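How does a robot learn to use a microwave?

You may have seen a headline like "Robot teaches itself to cook!" Be a bit suspicious of it. Most robots don't teach themselves very much. First, somebody has to show them what to do, over and over again, and that part hardly ever gets into the headline.

Learning by copying

Think about how you learned to tie your shoelaces. A grown-up showed you, you had a go, and after a few tries (or quite a lot of tries) you could do it. You could then do it with other shoes too.

A robot's computer program doesn't pick things up like that. It needs examples. One example is a complete go at a job, saved as a list of where the arms and fingers were at every moment, along with what the robot's camera could see. A person usually steers the robot through each one. People who build robots call this a demonstration.

How many demonstrations? Thijs Boersma works on a project called Kellex, which is collecting them for kitchen jobs. The team wanted 3,000. By Jan 3, 2025 they had 2,398, and they had already thrown plenty of bad ones away.

Is that a real kitchen?

Good question to ask, because a lot of the time it isn't. Kellex gathers its examples inside a computer, in something a bit like a video game. This is called a simulation. You can drop a pretend milk carton all day and never need a mop.
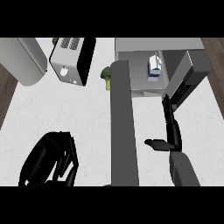 A simulated kitchen seen from above, with the robot's right hand reaching towards a microwave keypad.

There's broccoli on the worktop and a milk carton in the cabinet, and there are two microwaves. Why bother with all that? If every example had one microwave in the same spot on a bare worktop, the program might only learn "move the hand to that spot". Slide the microwave along a little and the robot would poke the air. So the team moves things about between goes.

Does it work?

Sometimes. Here are some things to wonder about when anyone tells you a robot has learned a job.

Real kitchens are messier than pretend ones. Real buttons can be stiff, and real milk sloshes. A robot that does well in a simulation can do badly in a real room.

Copying isn't the same as understanding. The program doesn't know what supper is, or why you'd want it hot.

Bad examples teach bad habits. Xiuying Xiong checks the Kellex recordings, and she once found 4 in a row where the hand had missed the button completely. "If I leave those in, we are teaching it to miss," she says.

Try it yourself

Ask a friend to be the robot. Give instructions for putting a cup on a shelf, but your friend may only do exactly what you say. Then move the cup and use the same instructions again. What goes wrong?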